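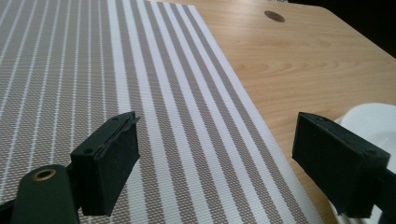 Striped mat on the desk.

Frequently asked questions - submissions, the serial and the mailing list

Last updated February 10, 2022. Written in a rush between drafts, sorry. If your question isn't on here, email, but read this first please.

Who are you again?

Jayanthi Kaimal. I write fantasy novels, mostly the Trutmont books, and with Ronja Bråten I run Mulley, a very small quarterly of fantasy and odd short fiction. Two editors, no staff. Ronja reads first, I read second, we argue.

When is Trutmont book three out?

October, if copy edits go to plan. The title is settled but I'm not allowed to say it yet. Cover to follow.

Do I need to read them in order?

One and two, yes. The novella (Skitus) can be read whenever. It's set eighty years earlier and only spoils one thing, and that one's fairly guessable.

How do you say Skitus?

SKY-tus. The audiobook says SKIT-us. Both fine now, I've given up.

Is Caruso dead?

Read book two again, the ferry chapter. Not answering this by email any more.

Will there be more Caruso?

Yes. Read into that what you like.

Where did the salt law idea come from?

A library book on medieval tolls I was meant to be using for something else. The bit where the bridge keepers can refuse a name is mine, the rest is more or less stolen from real tax records. There's a longer answer in the back of the paperback of book one.

Is there a map?

In the paperbacks, not the ebook of book one. The ebook of two has it at the back, quite small. I'll put a bigger one on the site when I find the file. The river is drawn wrong north of the abbey, I know, it's been wrong since the first printing.

SUBMITTING TO MULLEY

Are you open?

Check the top of the submissions page. If it says open we're open. We don't keep a secret list, and we can't look at things early.

How long can a story be?

Up to 8,000 words. Shorter is easier to place. If you're at 8,200 send it anyway, if you're at 12,000 don't.

What do you want?

Secondary worlds, ghosts, folk tale sort of things, funny if it's really funny. Magic that costs somebody something. We get a lot of taverns. A tavern is fine, just not on page one with a hooded stranger in it.

What don't you want?

Fan fiction, chapters from novels, poems (no idea how to judge them), anything where the whole point is that it was a dream.

How many do you get?

Last window 2,303 stories. We took 20. Not saying that to put anyone off, but people ask, and it does explain the wait.

How long is the wait then?

Three months, often more. Query after four. Quote the title in the subject line, otherwise I have to go hunting through the inbox and it takes all evening.

Can I send to other magazines at the same time?

Yes. Tell us straight away if it sells. One line is plenty.

Can I send more than one?

One at a time. Wait for the answer, then send the next.

Do you give feedback?

Mostly not. If Ronja writes you an actual sentence she meant it, she doesn't do it to be polite. It means send again.

Format?

Doc or rtf. Double spaced, any normal font, name and email on page one. No need for a synopsis. Covering letter can be two lines, we read them after the story anyway.

Do you pay?

Yes, flat fee on acceptence, same for everyone. Amount is on the submissions page and goes up when subscriptions do. You keep your rights, we ask for six months exclusive and then it's yours to reprint.

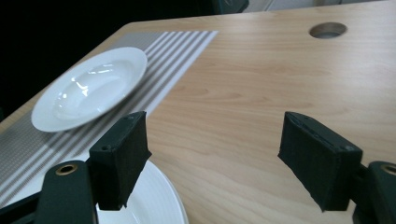

Wooden tabletop.

Do you take reprints?

No. We did for one issue and the paperwork was miserable.

WRITING AND PUBLISHING QUESTIONS

How did you get an agent?

Slowly. Book one went out to agents as a completely different book, with a different ending and a talking heron. Everybody passed. Took the heron out, rewrote the second half, sent it out again the year after. Got two offers in a week, which made no sense to me then and doesn't now.

Will you pass my manuscript to your agent?

Sorry, no. She has a submissions page like everyone else and she does read it.

Will you read my manuscript?

Can't. Contract reasons and time reasons. Please don't attach it, I have to delete it unread.

Should I go to conventions?

If you can afford it and like talking to people, yes. I've never sold anything at one. I did meet Ronja in the coffee queue at one, and that's how the magazine started.

Do you outline?

Badly. A page of notes per book, mostly wrong by chapter five. Book three had a proper outline for the first time and it took longer then the others.

What software?

A plain word processor. One file per chapter, emailed to myself every night.

SIGNED COPIES, EVENTS, THE LIST

Can I get a signed book?

Order through the shop page and put the name in the notes box. Spell it how you want it spelled. Allow about 2 weeks in the UK, longer abroad.

Can you sign a book I post to you?

Yes, with return postage. Email first for the address.

Do you visit schools and libraries?

Libraries yes, when I'm not on deadline. Schools from sixth form up, the books get a bit grim.

I signed up to the list and got nothing

Check spam. Then check again. It only goes out when there's news so there may not have been one yet.

How do I come off the list?

Link at the bottom of every email. If it's broken reply with "off" and I'll do it by hand.

Back issues of Mulley?

Ebook for all of them. Paper for whatever's left in the box, listed on the shop page. Issue one is gone and we're not reprinting it.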